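Home Kitchen Laundry Workshop Garage Ask Us Search

We use cookies to remember your settings. OK Read more

Clearing the island: can a machine do it yet?

I love this question, and I get it every time I write about countertops. Clearing the island is the chore everybody puts off, so of course people want to hand it over! My answer in 2018 is that picking things up one by one is looking good, and deciding where they belong is still your job.
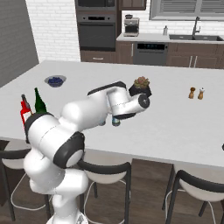 If you want to get ready for that day (or just want a faster cleanup tonight), start by giving things more elbow room. A bottle with space on every side is easy to grab, for fingers or for a gripper. Three bottles huddled together are trouble, because the tall one in back goes over when you reach past the short one in front. 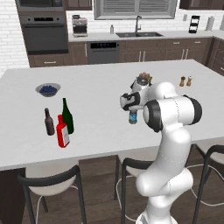
Indira Rao

Small bottles come off first. Take them by the cap or neck, lift straight up, and don't swing them over the fruit. Check that the cap is tight before you lift – I learned that one with soy sauce. Salt and pepper can stay put if you cook every day. Wipe around them and move on.

Berries in a shallow bowl go last, with both hands. I'd be nervous handing that one to any machine, and a bit nervous handing it to my nephew.

Plants are the part I'm most excited about. A little pot has firm sides, but the leaves flop over them, so whoever is lifting has to get under the leaves and hold the pot level. That takes a good grip and some patience.
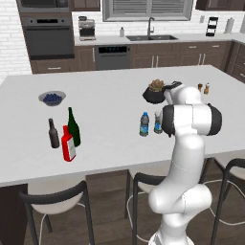
Plant up, water bottles still to go.

My friend Godfrey Massawe runs a small repair shop in Breston and wants the same help at his bench, sorting sockets back into their tray. Greasy parts, bad light, everything the same color. I told him the kitchen will get there first. He has bet me 2 pies that I'm wrong!

Wipe the bare stretch while you've got it. Warm water, a drop of dish soap, dry cloth after.

Recent tips
Getting wax off a wood floor
Pegboard hooks that stay in
Does a robot vacuum help with dog hair?
Descaling a coffee maker
Quieter bar stools with felt pads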